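Ticket 27: Break room microwave stops partway
Status: open, pending someone else
Location: Zodar annex, Alamville
Opened by: Aníbal Caldeira

Reported: microwave runs for a while, then quits before the dial gets back to zero. Soup is warm on top and a cold lake underneath. Reporter has eaten it anyway, twice.

Tried first: different outlet. Same result. Put it back where it was.

Tried second: took the turntable out, washed it, seated it again. It had been riding a little off center -- enough to drag. Ran a mug of water for 5 minutes and it made it all the way. Closed the ticket. Was pleased with myself.

Reopened the next morning. Lasted 9 minutes on Irum's rice, then quit. Rice described as "crunchy in places." 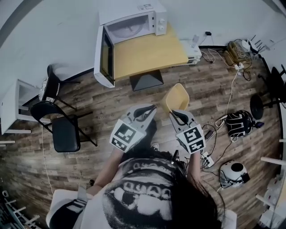

Last changed: September, 4:20 p.m.

The microwave lives at the left end of the table, and between tests the door stays open so it can air out. Please leave it that way. Two people have now closed it as a courtesy.

Things to know before you add a comment:

The two knobs are power and time. Turning both at once is not a reset. I don't know who started that.

If you're reheating in a plastic tub, take the lid off and stop at two minutes. I can't tell a cutout from a boilover if the inside is coated in sauce.

Current theory is that it gets too hot and shuts itself off. It starts again after about 20 minutes of rest, which fits. I have asked Tsegaye for a loaner and been told the request is "in the queue" -- I have seen the queue, and it is a sticky note.

Next step: run the mug test again from cold, write down the minute it stops, do it once more after lunch. Until then, short bursts only, and no baked potatoes.

Comment from Irum: does oatmeal count as a short burst

Reply: depends on the oatmeal. Stay with it.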